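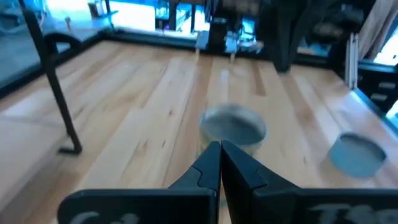
How often do the finger pads on a parallel gripper need replacing? Every 200 hours of running, or sooner if small round parts start slipping.

Ladwood cell (maintenance)

The Ladwood cell is a tabletop arm I look after at Mokerton, and I'm forever fussing with its gripper! The plank top makes a friendly work surface, and open containers are great for checking the grip (lids too, if you have one handy).

Power comes off first. I undo the finger screws, wipe the plates, fit new pads and tighten up in small turns, going side to side. Then I close the fingers slowly and look down the seam between them. If light shows at the tips, I loosen one side and start over, grumbling a bit.

After that comes zeroing. Fitzgerald Brannigan wrote our routine, which runs 16 slow open-and-close cycles at 80 percent force and saves the closed position. The Kiltton cell uses the same one, with its own offsets, so please don't copy the file across! My last pad change was logged at 2,654 hours, in April.

See also: Kiltton cell; Wrist camera alignment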